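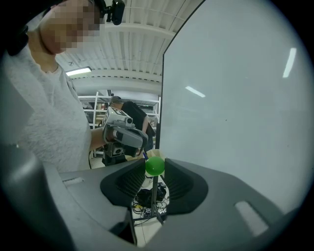 ## 3.2 Small round objects

Figure 4 shows a glossy green ball, held at the top of the narrow gap between two dark fingers with ribbed pads. The ball belongs to the group of small round objects, which we treat separately from boxes and soft items. In the Killedus list this group has 10 entries, and all of them are smaller than a child's fist.

Round objects are difficult to sort for a simple reason: they have no side on which they stay. In the Ridwood room, which has a light tiled floor, a dropped ball often rolled to a place where it was slow to find -- under a shelf or between cables. We therefore recorded the surface of each object together with its size. A glossy surface and a matte one were kept as two classes, also when the color was the same.

Of the 400 handovers in the December sessions, 7 ended with a round object on the floor. The earlier Uleo study used only fruit and did not report drops, so a direct comparison is not possible. The weight of each object was measured before the first session and is given in Appendix B.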